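Ticket 2437: Simulated kitchen cell, arm stops short of counter
Opened by: Skandent Integration Desk
Status: Open, awaiting retest

1. Reported fault
The arm halts above the countertop beside the oven and does not complete its descent. The gripper is empty at the stop. The controller log records a height limit fault at step 82 of 1000.
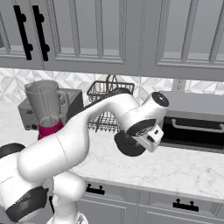
2. Action taken
The counter height in the Pirkusen cell file was found to differ from the scene model. The value was corrected and the arm was commanded to a second pose, with the gripper lowered in front of the lower cabinets. Positions of the blender and dish rack were left unchanged in the file.

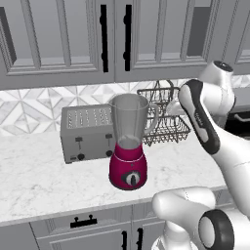 Ileana Voicu
Cell Support Engineer, Skandent

A retest of 200 runs is requested before this ticket is closed. Please attach the full controller log.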